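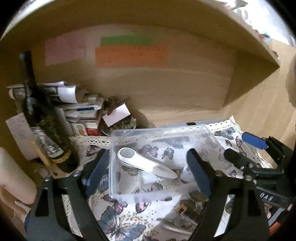
Vous refermez trop tôt, nous a répondu Cadham après avoir relu le premier lot, et la moitié des approches seraient à refaire si on veut que la politique apprenne autre chose qu'à pousser les objets devant elle.

Temps de lecture : quelques minutes
2 partages · 2 commentaires

Cahier d'atelier, projet étudiant Fladby
2026-07-08

Repris le protocole ce matin avec la remarque de Cadham sous les yeux. Ils ont raison sur le fond. En relisant nos propres trajectoires, on voit que la fermeture commence souvent alors que la pince est encore en train de descendre. À la main ça ne gêne personne, on corrige du poignet. Le bras, lui, n'aura pas ce réflexe.

Règle adoptée pour la suite : doigts ouverts pendant toute l'approche, arrêt net, puis fermeture. L'arrêt est fixé à 500 ms. On a essayé plus court, et après le lissage on ne le retrouvait plus dans la courbe. Celui qui tient la pince compte dans sa tête, c'est suffisant. Pas de bip, ça fait sursauter et on le voit dans l'accélération.

Objet du jour : la boîte en plastique transparent avec la loupe blanche dedans, sur la nappe à papillons. C'est l'objet qui pose le plus de problèmes et on l'avait repoussé deux fois. Les papillons se voient à travers les parois, la segmentation a donc tendance à rattacher la boîte au tissu. La loupe, elle, est bien détectée, et c'est presque pire : le point de saisie proposé tombe sur le manche, à l'intérieur, et la pince viendrait taper sur le plastique.

Discussion assez longue là-dessus. Première proposition : mettre un fond uni. Rejetée, le règlement de la coupe Hajdu dit que les surfaces de l'épreuve domestique ne sont pas connues à l'avance, et un fond uni nous donnerait de jolis chiffres sans valeur. Deuxième proposition : retirer la loupe. Rejetée aussi, pour la même raison. On garde les deux et on annote à la main les faces de la boîte sur une partie des séquences. Travail pénible, à répartir.

Consignes pour la prise de la boîte, à recopier sur la fiche :
- approche par le dessus, légèrement inclinée
- les patins bleus de part et d'autre de la boîte, parallèles aux faces autant que possible
- ne pas viser la loupe
- si un doigt touche la nappe et la fait plisser, terminer quand même la séquence et la marquer « contact »
- ne rien ranger autour entre deux prises

Sur le dernier point on n'était pas d'accord. L'étagère derrière est chargée (la bouteille verte avec son cordon jaune, les papiers, le bocal, les post-it au fond) et certains voulaient la vider. J'ai demandé qu'on la laisse. Le désordre nous sert pour la localisation : la bouteille et les post-it donnent des repères stables, alors que sur la table nue de l'autre salle on perdait le suivi dès qu'on s'approchait. Par contre il faut que ça ne bouge pas au cours d'une même série. Si quelqu'un a besoin d'un papier sur l'étagère, il attend la fin de la série.

Serrage. La boîte est rigide mais les parois fléchissent quand on ferme franchement. Au retour, le codeur indique une largeur plus petite que celle mesurée au pied à coulisse. L'écart est faible et répétable. Pour l'instant on enregistre la valeur brute, sans correction, et on note la largeur vraie dans le fichier de la série. À reprendre avec le groupe mécanique de Rondutberg, leur pince a le même type de patins et ils doivent avoir rencontré la chose.

Patins : nettoyés au chiffon avant de commencer. Le gauche marque un peu. À surveiller, pas encore à changer. Vis des doigts resserrées, l'une d'elles avait pris du jeu.

Synchronisation. Toujours le décalage entre l'image et la largeur des doigts. Il est constant sur une série et change d'une série à l'autre, donc ça vient du démarrage. On fait maintenant une ouverture-fermeture complète à vide en début d'enregistrement et on recale dessus. Le script est dans le dossier commun, il marche sur les séries longues et plante sur les très courtes (tableau vide, division par zéro). Correction simple, à faire ce soir si j'ai le temps.

Objectif total : 2000 séquences valables pour l'épreuve, tous objets confondus, avant l'entraînement qui servira à la présélection de décembre. On est en retard. Le premier lot ne compte plus qu'en partie depuis la remarque de Cadham. J'ai proposé de garder les anciennes approches comme exemples négatifs, le reste du groupe est partagé. Il faudrait un petit essai avec et sans avant de trancher. Un entraînement par variante, même graine, et on compare sur les objets opaques d'abord.

Lumière : du côté droit, l'arrière-plan est très clair et l'exposition automatique baisse quand la pince pivote vers là. Les parois de la boîte deviennent alors difficiles à distinguer. Exposition bloquée pour les séries suivantes. Penser à le noter dans l'en-tête, ça a été oublié sur la première du jour et j'ai dû la reconstituer d'après les images.

Manipulation : changer de personne plus souvent. Après une série complète, le poignet fatigue et les trajectoires se ressemblent toutes, avec la même petite rotation en fin de descente. On l'a vu en superposant les courbes. Cela fait aussi partie des choses que Cadham nous avait signalées, dans un message plus ancien que je n'avais pas pris au sérieux.

Reste à faire :
- réponse à Cadham avec la nouvelle règle d'arrêt et un extrait de courbe
- correction du script de recalage
- fiche de consignes à imprimer, version affichée à jeter
- question à Rondutberg sur la flexion et l'usure des patins
- demander aux organisateurs de Hajdu si un objet contenu dans un autre compte comme un seul objet

Pour ce dernier point, la réponse change pas mal de choses. Si la loupe compte à part, il faudra ouvrir la boîte pendant l'épreuve, et on n'a pas une seule séquence d'ouverture. Je préfère attendre leur réponse avant de lancer quoi que ce soit.

Batterie de la pince remise en charge. La copie des données vers le disque du club tournait encore quand j'ai fermé le cahier.

Contact : atelier Fladby, formulaire en page d'accueil | © Projet étudiant Fladby | Retour en haut de page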